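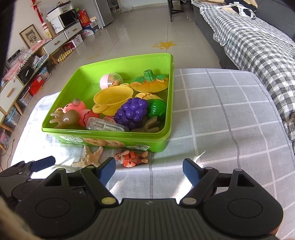 Grodeo Community Help > Home and Storage > Plastics

Soft toys made of vinyl have melted into hard plastic ones in storage. What is the mechanism and how do I stop it?

Asked in September - Viewed 541 times - 3 answers

I keep outgrown toys in lidded boxes in an unheated room above the garage. The room gets hot in summer. Last weekend I opened a box packed two years ago and found the following.

1. A set of soft, flexible vinyl animals had stuck to a hard white plastic building base. When I pulled them off, each one left a pit in the base with the outline of its feet. The surface in the pits is glossy and slightly soft.

2. Several of the same animals are tacky all over and have picked up dust and lint. Washing with dish soap helps for a day, then the tackiness is back.

3. A toy cash register had its power cord wound around it. The cord has sunk into the casing and left a groove.

4. The box itself is fine. It is a translucent Skirnex box with a 5 in the triangle on the bottom. No marks anywhere, although the animals were lying directly on it.

The room gets no direct sun and I don't believe it got hot enough to melt anything. Candles stored on the next shelf kept their shape. So I assume this is a chemical reaction of some kind, but I can't find out which plastics are safe together.

What I would like to know:

Is the damage still going on after the pieces are separated?
Can the tacky ones be saved?
How should I sort the rest? I have a Grurareck rack with shelves 752 mm wide and would prefer not to end up with one box per material, as I can only fit two boxes side by side.
Are the tacky ones safe to hand to a small child?

Comments on the post

Is the hard base ABS or polystyrene? Either would do this, polystyrene faster.

No marking on it. It is brittle and rings when tapped.

Polystyrene, then.

Accepted - 20 votes

This is plasticizer migration. It is a physical process and there is no reaction between the two plastics.

PVC (vinyl) is rigid by nature. To make it flexible, the manufacturer mixes in an oily liquid, the plasticizer. In a very soft toy the liquid can make up a third or more of the weight. It is not chemically bound to the polymer. It sits between the chains and can move, and over time some of it moves to the surface.

What happens then depends on what the surface is touching.

Air: the liquid evaporates extremely slowly or stays put as a film. That is your tacky layer. Dust sticks to it. Soap removes the film, and more comes up from the inside to replace it.

Polystyrene, ABS, acrylic, many paints and lacquers: the plasticizer dissolves in these. The hard plastic takes it up, swells, softens at the contact point and flows under the weight of whatever is on top. That is how you get footprints in the base. Power cords have flexible PVC jackets, so the cash register is the same case.

Polypropylene (5) and polyethylene (2 and 4): these take up very little. They are semi-crystalline and non-polar, and common vinyl plasticizers have poor compatibility with them. Your box came through unmarked for this reason.

Heat speeds all of it up. A room that is well below the softening point of candle wax can still be warm enough to multiply the rate compared with a closet inside the house. Pressure matters too, mostly by giving good contact, so a tightly packed box does worse than a half-empty one.

Now your points in order.

Is it still going on? In the base, mostly no. Once the vinyl is removed there is no further supply. What has been absorbed will spread deeper into the plastic and partly evaporate, and the pits will get harder over some months. They will not fill in. Keep the pits from touching anything else while they are soft, and don't sand them yet. The sandpaper will clog and drag. In the vinyl, yes, it continues for as long as there is plasticizer to lose.

Can the tacky ones be saved? You can make them usable. You can't reverse it. Wash in lukewarm water with dish soap, using a soft brush for seams, rinse, and dry with a cloth. Squeeze hollow pieces to get the water out. Repeat when the film returns. The interval usually gets longer. Avoid the following:

Acetone and nail polish remover. These attack the vinyl itself and take printed details off immediately.
Rubbing alcohol as a routine cleaner. One light wipe is tolerable on unpainted areas, but it extracts plasticizer and leaves the skin of the toy stiffer.
Baby powder or corn starch. It hides the tack and turns into paste when more liquid comes up.
Hot water or a dishwasher.
Cooking oil, silicone spray and "rubber restorer" products.

If a piece has gone hard in thin areas, such as ears and tails, it has already lost a good part of its plasticizer and will crack there if bent.

How to sort. You need two groups, and they can share a shelf.

Group A, flexible vinyl: squeezable animals, doll heads and soft doll limbs, bath figures, vinyl bags and pouches, anything with a cord. Pack in a single layer where possible, and never against a hard part.

Group B, everything hard: bricks, vehicles, play kitchens, game pieces.

Use boxes marked 5 or 2 for both. Do not put group A in a clear, glass-like rigid box marked 6, as that is polystyrene and will itself be damaged. Within group A, wrap each piece in plain unprinted paper or undyed cotton. Printed paper transfers ink, since softened vinyl takes up dye readily and such stains go deep. Polyethylene bags are acceptable as a separator if left open. Don't use clear vinyl sleeves or bubble wrap that smells of anything.

For toys that combine both materials - a hard car with soft tires is the usual one - put a strip of polyethylene between the tire and whatever it stands on. Tire marks on the inside of display cases are the same fault.

As for the shelf, 752 mm takes two boxes of up to 370 mm with clearance to lift them out, so one of each group per shelf works. Put group A on the lowest shelf, where the room is coolest.

Move the lot inside if you can. No packing method makes up for a hot room.

Comments on this answer

Does this apply to erasers? I have a tray with eraser-shaped holes in it.

Yes. Most white block erasers are plasticized PVC. The cardboard sleeve is there to keep the eraser from touching other things.

My shelves are 580 mm deep and the boxes are a good deal shorter, so group A can also go behind. I'd still leave a gap at the wall, that wall gets the afternoon sun on the outside.

Correct, leave the gap.

7 votes

Adding the safety part, which the other answer left out.

For soft vinyl toys, several ortho-phthalate plasticizers are restricted in children's products in the US and in Europe. The restrictions came in over a period of years, and toys made before them may contain the older types. You can't tell by looking, smelling or by how sticky the surface is. Newer toys made with permitted plasticizers can go tacky too.

What I do:

Old, unmarked and tacky: not for a child who still puts things in the mouth. Keep as a display piece or discard.
Recent, marked with the maker and a date or batch number, slightly tacky: wash and check with the maker.
Cracked or shedding bits: discard at any age, the bits are a choking hazard regardless of chemistry.

Also take out all batteries while you have the boxes open. In my boxes leaking cells have ruined more than the vinyl has. White or bluish crust on the contacts of a toy that used alkaline cells can be removed with a cotton swab and a little white vinegar. Follow with a swab dampened with water and let it dry completely with the cover off. Wear gloves. If the spring has been eaten through, the toy can be repaired by anyone who can solder, but in most cases the contact plate is riveted and it takes longer than the toy is worth.

Do not donate the tacky ones. Björklund, the secondhand shop where I drop things off, rejects them at the counter, and so do most.

Comments on this answer

What about lead in old painted toys?

Separate subject. Home swab tests are not dependable on plastic. If it is old and painted and the child is small, don't use it.

1 vote

had the same with a fishing tackle box, rubber worms went straight through the tray. bought a tray that says worm proof on it and no trouble after that. for the toys i would just put them in a freezer bag each and forget about it

Comments on this answer

Freezer bags are polyethylene so this works as a separator, but sealed tight they hold the film against the toy and it comes out wetter. Leave the top open.

ok mine are sealed and they look fine

How long?

since spring

Follow-up from the original poster

Sorted everything into two groups. The vinyl went to a hall closet in the house, in the same Skirnex boxes, wrapped in blank newsprint from a moving supply store. Eleven animals washed, four discarded. The cash register still works and the groove is on the back, so it stays in use. I cut the cord ties off everything else and now store cords in a separate polyethylene tub.

One correction to my post: the building base does have a marking, under one of the stickers. It is a 6.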